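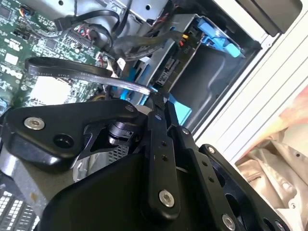 Inside the Desktop: Gallery from the Butbridge Equipment Renewal Program

The Butbridge Equipment Renewal Program accepts retired desktop computers from offices and schools in the district and prepares them for a second period of use. This page presents views of the interior of a desktop computer at the program's workroom, together with short notes on the parts concerned. It is intended for donors, for staff of partner organizations and for residents who have asked what is found behind the side panel of an office machine.

The program began in May with a first delivery of 314 desktops from the Funden office park. A second delivery of 441 units followed from the Stefanou business campus. Each unit is entered in the register on arrival and is opened for inspection before any decision is made on its future use.

Data cables

A SATA data cable carries information between the motherboard and a drive. The cable at the center of the opening view is flat and black, with small white lettering along its surface. Light blue plastic pieces are close by, one of them near a drive bay, and the green motherboard lies to the upper left.

Cables are checked at both ends during inspection. A connector that has worked partly out of its socket can cause a drive to disappear from the system, and reseating it is the first step in the program's procedure for drive faults. Cables with bent or cracked connectors are set aside for recycling.

The case interior

With the side panel removed, the main parts of the computer can be seen together. The lower edge of the grey power supply is at the top, with yellow and dark wires running from it toward the motherboard. The board bears the name DELL in white capitals, to the right of a silver heatsink with parallel fins. A bright blue SATA cable runs down beside the drive cage, a grey metal assembly fitted with blue plastic parts. 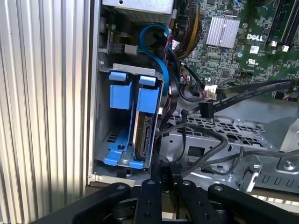
Notes for donors

Donors are asked to leave drives, cables and brackets in place. Missing brackets are difficult to match, and a complete case can be returned to use sooner. Power cords should be packed separately - loose cords have damaged front panels in transit.

All drives are erased under the program's Nirenon procedure before a computer leaves the workroom. A written record is available to the donating organization on request and is kept on file for 7 years.

Deliveries are received by appointment. Inquiries regarding donations, or permission to reproduce the views on this page, should be addressed to Ravindran Iyengar, Program Coordinator, Butbridge Equipment Renewal Program.

Page updated June 22, 2023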